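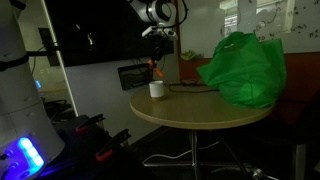

The tenant at Zarkstead asked whether the monthly walk-through could skip the meeting rooms, given that they see so little use compared with the kitchen and the loading door. They stay on the list. Rooms with light use are where blocked vents and dead exit lights go unreported the longest.

Nudico Building Safety
Monthly Room Check, Zarkstead, ground floor
Month: January
Floor area checked: 376 square meters
Marks used: OK, Fix, Watch

1. Exit doors and routes
Main door: OK. Opens fully, closes by itself.
Side door: Fix. The closer is weak and the door stops short of the latch. Repair within 48 hours.
Corridor to side door: OK. Clear for its full width.
Exit signs: Watch. The sign by the stairs flickers on battery test.

2. Lighting and cords 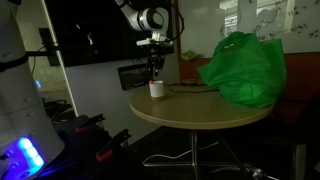
Emergency lights were tested with the main lights off, starting at 7 a.m., and all of them came on. Cord runs are checked on the same pass. Wires should be bundled and kept off walking routes, and a tangle like the black one low down beside the white column should be tied up at the next visit. Mark: Watch.
Outlet covers: OK. 2 replaced after the last check.
Extension cords: Fix. One in the copy room is plugged into another. Remove it.

3. Fire equipment
Extinguishers: OK. 4 on the floor, all pins and seals in place, gauges in the green.
Pull stations: OK. Nothing stored against them.
Alarm panel: OK. Clillia serviced it and left the slip in the log.

4. Tables, seating and surfaces
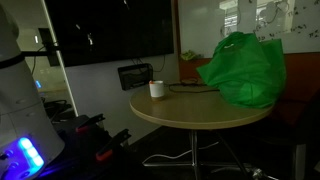
Furniture is checked for wobble, loose edges and sharp corners. Press down on each side of a table and note any movement. Bags belong on a hook or under a chair. A large one set near the rim, like the green one by the whiteboard, can slide off and take a drink with it. Mark: Watch.
Chairs: Fix. One has a split seat. Tag it and take it out of use.
Whiteboard mounts: OK.
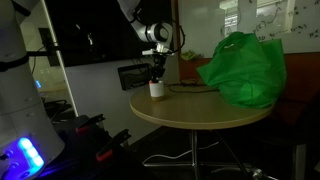
5. Floors and stairs
Carpet seams: OK.
Entrance mat: Fix. One corner curls up. The Zacharias mat on order is the heavier type and should lie flat.
Stair treads: OK. Handrail tight at both ends.

6. Carried over
Side door closer, if not repaired in time
Battery for the stair exit sign
First aid kit, short on large bandages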